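Home About Research News Careers Contact

About Us
By the Simivus team
March 29, 2021
3 min read

Simivus is a small research company with a big soft spot for ordinary homes. We work on teaching robots to use their hands, and we've always felt that the best place to learn about hands is where people use them all day long, in kitchens and living rooms and on dining tables that haven't been cleared since breakfast.

Our two longest-running projects are called Prelter and Kalora. Prelter is the method, and it's the one most visitors write to us about. A person picks up a pair of hand-held grippers, one for each hand, and simply does a chore with them: packing food into a box, folding a towel, setting out plates. The camera on each gripper records what the hand is near and how the fingers open and close, and the robot learns from those recordings later. You don't need a robot in the room to teach one, and that has let us work in far more homes than we ever dared hope for when we started (in a borrowed office with a very loud radiator!).

Kalora is the collection that came out of it, and as of this spring it holds 1224 recorded chores from 26 homes. We're awfully proud of it. We're also still tidying it, and probably will be for a while yet.

Last November we ran our first proper comparison at Nic Aodha, our test apartment, where the furniture gets moved around a good deal more than the neighbors would like. We trained 2 versions of the same robot policy on the same number of chores, one set recorded in a single room and the other spread across many homes, and gave each version 100 tries at packing groceries in a room it had never met. The single-room version managed 26. The many-homes version managed more than twice that, and we went out for pie.
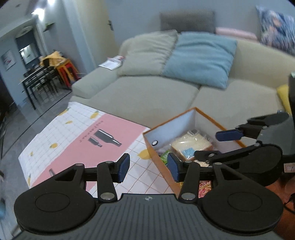 Soft packages are still the hardest part, and bread is the worst of the lot. Squeeze too little and it slides away, squeeze too much and you have a very flat sandwich. We're trying a gentler way of closing the fingers, and early tests look promising, though we'd like many more of them before we say so in a paper.

If you'd like to visit, lend us your living room for an afternoon, or just ask a question, please do write. We read everything that comes in and we love hearing from teachers especially.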